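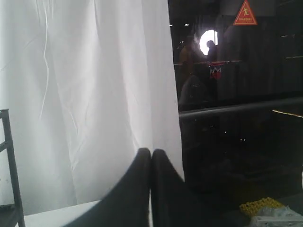

La révision de la norme d'essai applicable aux voilages et rideaux légers destinés aux locaux recevant du public entrera en vigueur en juillet. Le texte, mis en ligne lundi par le groupe de travail technique, modifie la préparation des éprouvettes, le conditionnement avant essai et le mode de calcul du retrait au lavage. Les exigences de réaction au feu restent inchangées.

Jusqu'ici, les laboratoires mesuraient la variation dimensionnelle sur une éprouvette carrée posée à plat. La nouvelle méthode impose une mesure en suspension, sur une bande de 600 mm de large, froncée au taux prévu par le fabricant. Le relevé s'effectue sous poids propre, après stabilisation en atmosphère contrôlée. Selon les rédacteurs, la mesure à plat sous-estimait l'allongement vertical des armures lâches, notamment celui des étamines et des gazes de polyester.

## Un écart confirmé par les essais croisés

Une campagne interlaboratoires a précédé la rédaction. Elle a porté sur 37 références du commerce, dont celles des tisseurs Slaoui et Nestora, testées en aveugle par sept laboratoires. Pour 16 d'entre elles, la hauteur mesurée en suspension s'écartait de la valeur déclarée au-delà de la tolérance admise. Les écarts les plus élevés concernent les tissus à fil de chaîne peu tordu ; les voiles à armure toile serrée sont restés dans les limites.

« La valeur à plat était reproductible, mais elle décrivait mal le comportement du produit posé », indique Behrouz Ansari, rapporteur du groupe de travail. Il précise que la dispersion entre laboratoires a été ramenée à un niveau comparable à celui de l'ancienne méthode une fois fixée la durée de suspension avant lecture.
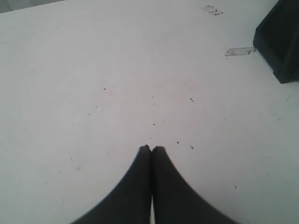 Les fabricants devront faire figurer deux valeurs distinctes sur la fiche technique : le retrait après lavage et l'allongement sous poids propre. La mention unique « stabilité dimensionnelle » ne sera plus acceptée pour les nouveaux marchés. Les fiches établies selon l'ancienne méthode resteront valables jusqu'au renouvellement du procès-verbal correspondant, à condition que ni l'armure ni l'apprêt n'aient été modifiés.

Le taux de fronçage retenu pour l'essai devra également être indiqué. En l'absence de déclaration, le laboratoire appliquera un taux de deux. Les rideaux à galon thermocollé font l'objet d'une annexe séparée, qui prescrit un cycle de séchage supplémentaire avant le relevé.

Côté équipement, les bancs de suspension existants pourront être conservés sous réserve d'un contrôle de l'horizontalité de la barre. Sisomov, qui fournit une partie des laboratoires concernés, annonce un kit d'adaptation pour ses bancs de génération précédente. Wavum proposera une mise à jour de son logiciel de saisie intégrant les nouveaux champs, sans communiquer de tarif.

Une annexe consacrée aux voilages ignifugés par traitement de surface est encore à l'étude. Le groupe de travail attend les résultats des essais de vieillissement avant de la soumettre à enquête.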